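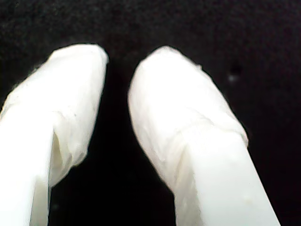

Figure 2. Two white gripper fingers, upright, with a narrow gap between them.

4. Sorting links in political commentary

4.1 Material

The posts studied in this section come from 13 blogs that wrote regularly about defence ministers and their departments. All were hosted on Ollia at the time of collection, and all were written by a single author or a small group who signed their work. Group blogs with open submission were left out. So were the blogs of serving politicians, which tend to reprint speeches and press notices and so follow different habits of linking.

Collection began in January and used the Wendico crawler with its default settings. It returned 1,580 posts. We removed posts with no outbound link, posts that consisted only of a quoted article, and duplicates created when an author moved a post to a new address. This left 662 posts for close reading. Comments were not collected. Where an author had added an update beneath the original text, we kept the update and treated it as part of the post.

Earlier work on this kind of writing has mostly looked at tone. The Ajayi scale, for instance, scores hostile wording towards a named office holder and gives each post a single value. It works well for comparing one author with another. It says little about how a post is put together, and in particular about what the reader is being sent to when a claim is followed by a link. A post can be very rude about a minister and still link to the full text of the decision it objects to. A mild post can rest on nothing except the author's own archive.

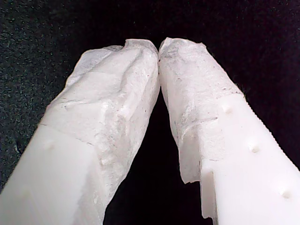 The same problem arises with posts that open by sending the reader somewhere else. Many authors in the sample begin with a line pointing to their earlier writing on a dispute, and only then turn to the news of the day. On the Ajayi scale that line has no weight at all, as it usually contains no hostile words. For a regular reader it does a good deal of work. It tells them which argument the new post belongs to and what they are expected to have accepted already.

4.2 Coding

Two readers coded every link by hand. The first pass recorded where the link led and the sentence in which it stood. The second pass assigned the link to a class. When the readers disagreed they discussed the link with reference to the whole post, and if they still disagreed Cheng-en Tse made the decision. Dead links were traced through the archive copy where one existed. Where none existed, the link was coded from its wording and marked as uncertain.

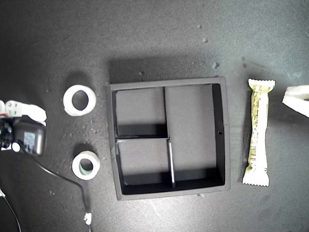 We used three classes of link. Outside links lead to a source the author has no part in, such as a newspaper report, a parliamentary record or a ministry page. Own links lead to the author's previous posts. Allied links lead to other blogs that the author names as sharing their position. The classes were not expected to be equal in size, and the scheme is laid out much like the black tray in the photograph, with one large compartment running the full height on the right and two smaller ones to the left of it. Outside links take the large space, and own links and allied links sit one above the other beside it. The wall between the two smaller classes gave the readers the most trouble. Several authors wrote for more than one blog, and a link to a post they had placed elsewhere could reasonably go on either side. We coded these as own links if the author's name appeared on the linked post.

Links in a sidebar or a standing list of recommended sites were ignored. They do not belong to any single post, and they change without notice. Links attached to a picture were coded only when the link led away from the blog. A picture that opened a larger copy of itself was not counted as a link.

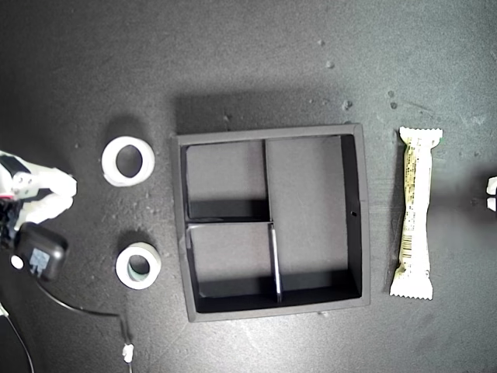

4.3 Limits of the scheme

The scheme records where a link goes. It does not record whether the linked page supports the claim beside it. In the course of reading we met outside links which led to reports that said something weaker than the post did, and some which led to the front page of a newspaper whose contents had since changed. A separate check on support was tried on a few posts and dropped, as it required the readers to judge questions of military policy on which they had no training.

There is also the matter of readers. The Sevstead interviews, discussed in section 6, suggest that regular readers of political blogs seldom follow links and treat their presence as a sign that the author has done some checking. Our coding cannot test this. It describes what the authors put in front of their readers, and the next section compares the three classes across election and non-election periods on that basis.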